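Home | Notebook | Bench reviews | Kit list | Contact

Workshop notebook - Virnero gripper kit, trial notes
07/04/2025

Right, where was I. The Virnero kit has been sitting on the shelf by the door while I finished the Probert job, and I promised Meinir I'd give it a proper go before she has to say yes or no to the quote. So these are my notes as I go along, in the order things happened, with my grumbles left in. Meinir, if you're only skimming, the bit you want is under "Would I pay for it".

What's in the kit, for anyone who missed the unboxing: two fingers and a spare pair, the wrist bracket, a small camera that sits on the bracket and looks down past the fingertips, a bag of screws (far too many of one length and hardly any of the other), one cable, and a licence card for the Tradetgate software. The paper manual is a folded sheet and most of it is about warranty. The real manual is a download, which I only found out after I'd fitted the bracket the wrong way round. Took it off, turned it, put it back. That was most of a morning gone, counting the tea.

Fitting it to our arm was fine once I had the right page. The bracket holes line up with the flange, the screws bite well and there's no play that I can feel with my hand. I did put a dab of threadlock on, which the manual doesn't ask for, but I've chased enough loose screws across this workshop to know better. The cable is a touch short if you run it down the outside of the arm. I've clipped it in closer at the elbow and it reaches now, but I don't like how tight it looks when the wrist is turned right over. Ask Virnero if they do a longer one.

Software next. Tradetgate installs without fuss and found the gripper straight away, then asked me to log in three times. It wants to know what sort of thing you're picking up and offers a list - boxes, bottles, bags, "other". Boards are apparently "other". You can set an opening width and a closing force, save them under a name, and call that name from the arm's own program, and I have to say that part is lovely! I had a little open-close-open routine running before lunch and was unreasonably pleased with myself.

The trouble started with force. The slider goes from 0 to 100 and has no units on it anywhere. I tried 80 first, thinking a board is a solid lump and can take it, and it left a dent in a bit of softwood offcut that I could feel with a thumbnail. Brought it down in steps until the marks stopped. I've written the setting on the tape on the side of the controller so please don't peel it off. It would be so much easier if the number meant something you could look up. I've emailed support to ask and got a ticket back, number 2661, with a very polite note saying they'd be in touch.

The job we want it for, so I've got it down in one place: pick a shelf board up by its long edge, lift it clear of the floor, turn it flat, lay it on the trolley. Same again until the stack's gone. It's dull work and it does my back in, and it's the one job everyone in here finds a reason to be elsewhere for. If the kit can do that on its own while I'm at the other bench then I'm all for it.

The approach is what's taken the time. Coming down on a thin edge from above, you've got to get a finger either side, and the arm doesn't care whether it's in the middle so long as it's where you told it to be. I taught the first point by eye, standing behind the arm, and from there it looked bang on. Then I looked at the wrist camera view and felt a bit silly. 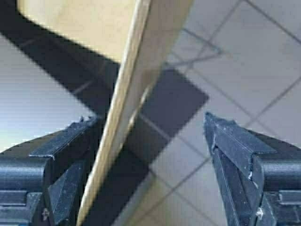

Notes on the approach

The left finger is nearly touching the edge while the right one is well off, with a good stretch of tile between it and the wood. Fingers still open at this point. If you close from a position like that, the left side is going to push before the right side has got anywhere near, and I'd much sooner sort the position out than let the board get shoved over. So the teaching point wants moving to the left, a little at a time, and checking on the camera each go. I'll stop doing it by eye altogether. The camera is the best thing in the box, to be fair, and I'd have been faffing with a steel rule for a week without it.

There's also a bit of pale fluff or dust on both fingers, only specks. Wipe them down before each session, and I mean me as well as everyone else. Same view shows some tiny raised bumps along the ridge of the left finger, up near where it meets the edge of the board. They might be burrs. I'll have a feel of them with the power off and compare with the spare pair before I go near anything with a file, as I don't want to give Virnero an excuse on the warranty.

Light matters more than I thought it would. There's a great dark shadow over part of the floor in that view and bright tile next to it, and I'd like to try the whole thing again with the side lamp moved. Tradetgate has an edge-finding tool which I haven't dared switch on yet. Will do it with the lamp in both places and write down which it likes.

Would I pay for it

Mostly yes, with some muttering. The plain kit we could buy tomorrow and I'd be happy. The extra is the support plan, 400 on top for the year, and for that they say you get a person on the phone and 2 remote set-up sessions. I'd want to see how they deal with my ticket first. If they answer it properly, with a real figure for the force, I'd say the plan is worth having while we're new to it. If I'm still waiting in May then no, and we'll muddle through with the forum.

I did have a look at the Tivemex one as well, the one Meinir circled in the catalogue. The fingers look nice and slim but there's no camera with it, and after today I wouldn't want to be without. You could add your own, I suppose, but then it's my evenings going on brackets again.

Still to do
- re-teach the pick point using the camera, save it under a new name, keep the old one for now
- longer cable, ask
- check those bumps against the spare fingers
- lamp test with edge finding on and off
- find out if the force setting survives a power cut (it did forget the opening width once, might have been me)
- order more of the short screws

Meinir Gronow has the quote and the licence card is in the top drawer, left-hand side, under the tape measures.

3 comments | 5 shares
Last updated: same day, after tea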